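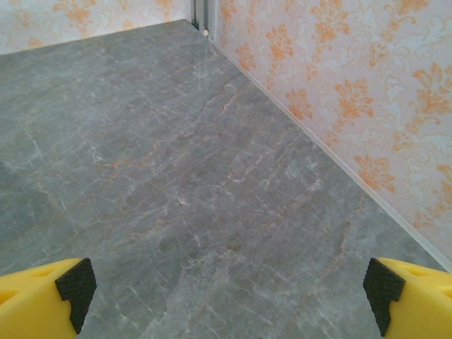 Wrist cam, counter corner, fingers open. Marble-look top, orange damask walls.

27th February

Long one today, sorry. I said I'd write up where we are on the wipe-down chore before Santino gets back from Vurkthorpe, and I have half a pot of coffee and no meetings, so he's getting all of it.

Short version for people who scroll: it can wipe a counter. It cannot yet decide whether a counter needs wiping, and it's shaky on the corner. If you only wanted the table, it's near the bottom (it isn't much of a table).

The surface first, since that's what I've been fighting with all week. When Bautista picked the gray marble pattern I thought he was being mean. I'd have gone for plain white and been happy for a month. But he's right that people have counters like this, and the veining is exactly the kind of thing that wrecks a stain detector. The white veins are thin and go everywhere, and then you get those orange-tan ones, with the big band running across the middle. To the old model that band was a curry spill. I mean it was CERTAIN. It went after it every single time, wiped along it very nicely, looked again, found the curry still there and wiped it again. I let it go until the timeout once just to see if it would give up and it did not give up.

So the fix I tried in January was the dumb one: take a clean reference picture, compare, only wipe what's different. Works great as long as the arm comes back to the same pose and the light doesn't change. Move the lamp a little and the shine at the far end shifts, and now there's a big pale puddle back there that was never a puddle. You can see how light it gets toward the corner compared with the near part. I spent most of a day on masks for the shine and then threw them all away. Don't bring them back, please, whoever is reading this. They're in the Flevum repo under a folder called old_shine and that's where they should stay.

What we have now is the Flevum detector retrained on our own mess. 700 images, all of them labeled by me and Bautista, with coffee, jam, flour, crumbs, tomato sauce and water. Tomato sauce on the orange band is the hard one and I'd like it on record that I couldn't always find it either. Twice I labeled a vein as sauce and Bautista caught it. Water is worse than sauce, of course. Clear water on a slightly glossy top is a hard problem for anybody with eyes.

Results from the long run. I did 200 trials over three days, spill placed by hand, one spill per trial, sponge already in the fingers at the start (picking up the sponge is Santino's chapter, I'm not touching it).

Open counter, dry stuff: good
Open counter, sticky stuff: good, sometimes needs a second pass
Open counter, water: meh
Along the white edge strip: okay, leaves a line
Corner: bad

Told you. Real numbers are in the sheet, and I don't want to copy them here and have two versions floating around again.

A false wipe is when it goes after something that isn't there, and we had 19 of those. Most were on the orange band or near the streaks at the lower right, so the curry problem is smaller but it isn't gone. A couple were up at the shine. I'm fairly happy with that, considering where we started, though Bautista pointed out that a person would have zero, and that a person who wiped a clean counter would at least not report it as a success in the log. Fair. I've changed the log wording.

Now the corner. This is what I really wanted to write about. You've got the two walls coming together at the metal post, with the little white knob sitting low down by it, and the planner treats the whole lot as one no-go lump. I'd padded the lump generously back when I was scared of hitting the wall, so the sponge stops well short and there's a patch it never touches. When I shrink the padding it gets in there, but then a finger comes so close to the knob that the collision check freaks out and stops the arm. I watched it do that stop-and-back-off dance maybe a dozen times before I went for lunch.

Things I tried on the corner:

Smaller sponge. Gets closer, but folds up in the fingers and then you're dragging plastic. No.

Coming in from the left along the back wall instead of straight on. Better! The open side of the hand stays away from the knob. It costs an extra move and it looks ridiculous, like someone sidling past people at the movies, but it reached the patch on most tries.

Pushing softer. Doesn't help the corner at all, but it did clear up the line along the edge strip, which I wasn't even looking at. I'll take it. Needs a proper repeat before I believe it.

Next to try is tilting the wrist so only the top half of the sponge goes in. Bautista thinks the wrist limit will stop us. I think we have a bit of room left. Loser does the flour cleanup.

On the fingers: the black pads are holding up. I was expecting the grid texture to fill up with jam and go slick, and it does get gunky, but a toothbrush and warm water sort it out. The step in the pad turned out handy for the sponge too – the wide part does the squeezing and the narrow tab keeps the lower edge from curling. I don't think anyone planned that. The Valdebenito people asked whether we'd swap to their soft fingers and I said later. One change at a time, or I'll never know what fixed what.

Wallpaper, quick note. The orange flowers on the right wall are in view most of the time, and for a while the detector liked those as well. Spills on a wall, sure. That was easy, we just clip everything above the edge strip. But if the arm starts from a weird pose the clip line is off and a row of flowers sneaks back in. I've added a check: if it finds more than six spills at once it stops and asks. Crude, but it has saved me from at least one very enthusiastic attempt at scrubbing the wall.

So can it do the chore yet? The visitors from Destbridge asked me that and I gave a bad answer, so let me try a better one. If you mean "there's jam on the open part of the counter and I've handed it a sponge," yes, and I'd leave it running while I sit at the next desk. A trial takes 72 seconds at the median, and I can do the same spill before you've finished reading this sentence, but I'm not the one who has to do it at two in the morning. If you mean "keep my kitchen counter clean," then no, and it's not close. A real counter has a toaster on it, and mail, and somebody's keys. We've been working on bare counter this whole time. Everything I've written here gets harder the second we put a mug down. Rinsing the sponge isn't even on the list.

What bugs me more is the deciding. I wipe a counter because it feels gritty under my hand, or because my mother-in-law is coming over. The arm only knows what differs from clean as far as the camera can tell, and the worst stuff on a counter (dried sugar water, a thin smear of oil) hardly shows. Santino wants to try feeling for it, dragging the sponge lightly and watching the motor current for sticky spots. I was a skeptic, but after a week of squinting at water on fake marble I'm coming around. Would like to see a quick test with honey before we buy any sensors.

To do:

Wrist tilt in the corner, both directions
Repeat the soft push along the edge strip, same spills as before
More water images, with the lamp in at least three positions
Fix the clip line so it follows the arm pose
Model the knob separately from the post, stop treating them as one lump
One mug. Just one, plain, middle of the counter, see what breaks
Ask Santino about the honey thing

Also we're out of tomato sauce and the flour is down to the bottom of the bag. Bautista is going to the store before the afternoon runs, add things to his list if you need them. Get the cheap jam, the good one keeps disappearing.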